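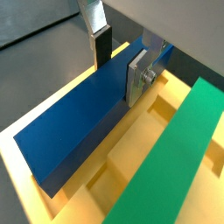 3.2 Gripper and work area

The build was done in a shared workshop in Wandton, on a bench that other members also use in the evenings, and this shaped most of the choices described in this section. Anything we mounted had to come off again with hand tools. The gripper has two fingers with metal parts, and we kept the fingers and the wrist camera as one unit so that the pair could be lifted off the arm without losing their alignment. Long parts are picked across their width, with one finger on each side. With the blue bar held over the yellow foam tray, the black pad of one finger presses on the far side of the bar while a squared metal block at the foot of the other finger bears on the near side. The green bar lies parallel to it, and the task software has to tell the two apart by colour before it plans a grasp.

An earlier version of the fingers, drawn by Usman Niazi, had a matching pad on both sides. It held the bars well enough, but the second pad wore unevenly and the bars began to tilt when lifted by one end. Gönül Baysal suggested leaving one side hard and letting the soft side do the centring. We tried this in November and have kept it. The drawback is that the bar now shifts a little toward the hard finger as the grip closes, so the commanded position has to be offset by a small fixed amount. We measured the offset by hand with a feeler gauge and entered it in the settings file.

The camera sits at the wrist and looks down past the fingers. In this position it loses sight of the far end of any long part, as the housing of the gripper covers it. We looked at moving the camera out on a bracket, but the bracket fouled the arm when the wrist turned. The length of each part is therefore taken from the parts list, and the image is used only for the near end and the direction of the long edges. For the bars this is sufficient. For the short blocks it matters less, as a whole block can usually be seen before the approach.

3.3 Picking from the open bench

The second task takes away the tray. Parts are placed directly on the grey surface by one of the authors, following a sheet of positions drawn up by Maham Siddiqui, and the arm is asked to pick a named part. Without pockets to hold it, a part can turn as the fingers close, and a poor approach angle shows up at once — in the tray the same error would often go unnoticed.

Neighbouring parts also limit where the fingers can go. A finger needs clear space on each side of the target, and tall or hollow pieces standing close by reduce the number of usable approaches. The planner checks each candidate grasp against the known outlines and drops any that would bring a finger into contact with another part.

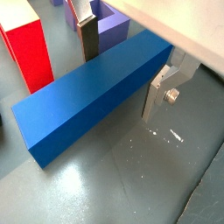 Figure 4. Wrist camera view of the open bench task. The long blue block lies between the two fingers, with a red block and a hollow violet-blue box nearby.

Glare was the most common source of trouble. The surface is smooth enough to reflect the lights above the bench, and a bright spot such as the one near the lower-left end of the block in Figure 4 can be taken for part of an edge. We first tried lowering the exposure, which made the shaded sides of the darker parts hard to separate from the bench. The method we settled on masks out any patch above a set brightness and fits the edge to what is left. Pale top faces are sometimes lost in the same step, so upright blocks are located by their coloured sides.

We ran 244 picks in total, 129 from the tray and the remainder from the open bench. Of these, 12 were stopped by hand and are left out of the timing results in Section 4. The stopped runs were logged by Solange Chevalier, who noted the part, the approach angle and the reason in each case. Most were stopped when a finger looked likely to come down on top of a part. The last run was made on 13/12/2023, after which the arm was taken down and the bench returned to general use.

The finger drawings and the settings file are kept with the workshop's other project records. Anyone repeating the build should measure the grip offset again after changing the pad.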